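Last updated: May

4.3 Comparing two grippers on the block-picking test

Run this test each time you fit a different gripper to the arm. It uses the same blocks, the same bin and the same pick program, so that only the gripper changes between runs.

1. Stop the program and shut off the air supply.
2. Fit the first gripper to the flange. Tighten the screws in a cross pattern.
3. Connect both air hoses and turn the air back on. Listen for leaks.
4. Clamp the bin to the boards and check that it does not shift when pushed by hand.
5. Drop the blocks in by hand. Do not line them up.

CAUTION: Keep hands out of the bin whenever the arm has power, even if it is standing still.
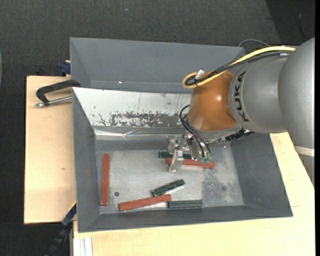 6. On the Multular controller, load program 884 and set the speed to 2 percent for the first pick. Watch the fingertip — it must stop short of the bin floor.
7. If the tip touches, press Stop, raise the floor height setting and start again from step 6.
8. Set the speed to 100 percent and run the full cycle.
9. Save the log under the name of the gripper, for example Stiluletti or Ledesma.
10. Fit the second gripper and repeat from step 1.

Note: Blocks lying against a wall are the hardest to pick. Count a missed wall pick as a miss — do not move the block and retry.

Note: The log holds 3,284 entries. After that, the oldest entries are overwritten, so copy the file before a long run.

Contact Costudance Support | © Costudance | Back to top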